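Speaker notes — "Tax for people who'd rather be doing something else"
Wostley small business evening, 26 February 2018

Opening

Right, say hello, wait for the chairs to stop scraping. Thank Yamila Leiva for asking me back, and mention the parking (they lock the side gate at 10, so don't leave your car behind the hall).

Who I am, quickly. I started in the post room at Arrieta, got moved to the tax desk because somebody was off having a baby, and never left. Now I do the books for small firms round Wostley — cafes, a couple of joiners, one very patient dog groomer. Most of my clients turn up with a carrier bag. I love a carrier bag! Say so, it gets people to relax.

Ask for hands up: who's a sole trader, who's got a company, who isn't sure? There will be at least one who isn't sure. Be nice about it.

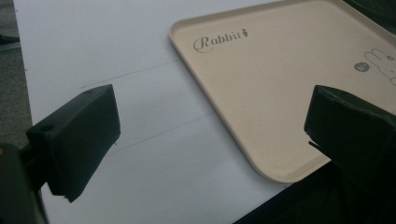

Part 1: Keep the two pots apart

Main thing I want them to go home with. Open a second bank account, this week if they can. Business money goes in one, you pay yourself out of it into the other. If it's all mixed up, I'm the one going through your statement in the winter asking whether the garden centre was work or your mum's birthday, and you're paying me by the hour to do it.

Tell the Jelholm story here. (They've said I can use the name.) Lovely business, they fix up old furniture, very busy, always thought they were skint. We went through one year line by line and found 1656 pounds of perfectly good business costs that had gone through the family account and never been claimed. Timber, varnish, van parts. They'd simply forgotten. Pause for the groan.

Don't get drawn into VAT at this point. Somebody will try. Say it's for questions.

Part 2: Receipts

Take a photo of it on the day. The paper fades, particularly the shiny till ones, and by the following November you're holding a blank strip and swearing it was printer ink. Any folder on your phone will do. I use Drekora for my own, which is a bit clunky but it lets me type a note under each one, and I've stuck with it because I can't face moving everything over.

What to write in the note — who it was for and what job. "Lunch" is no good to me. Lunch with a customer is no good to you either, sadly, and I'll explain why if people want (client entertaining, you can spend it, you can't take it off your tax bill). Expect grumbling from the left-hand side where the sales people sit.
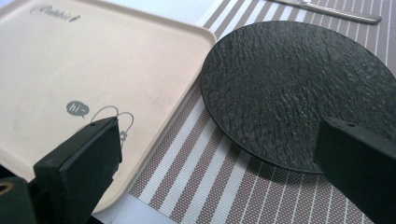 Then the putting-aside bit. Every time you're paid, move a slice into savings and leave it alone. I tell new starters a quarter, and if that turns out to be too much, well, you've got a nice surprise coming. One of my joiners has a standing order of 550 a month and says he stopped waking up at night over it. Do mention payments on account, slowly, because it's the thing that catches everybody in their second January. You pay what you owe for last year, and if the bill's big enough you pay half again towards the next one on the same day. Draw it on the flip chart. Bring own pens, the ones there last time were all dead.

Part 3: When to ring somebody

Before you do it, please! Before you buy the van, before you take on your sister, before you turn the business into a company because a man at the gym told you to. A phone call beforehand is cheap and the unpicking afterwards is horrible.

If a brown envelope comes, open it. I've had clients bring me 2 at once, still sealed, and the second was the penalty for ignoring the first.

Cut this bit if we're running over, and go straight to questions.

Questions

Likely ones: working from home, mileage, can I claim my phone, can I claim the dog. (Depends on the dog. Guard dog at a yard, maybe. Spaniel, no.)

Anything about pensions or wills, pass to Yamila, it's her patch and she's on after the tea break. Handouts are in the blue folder, put them by the door so people pick one up on the way out.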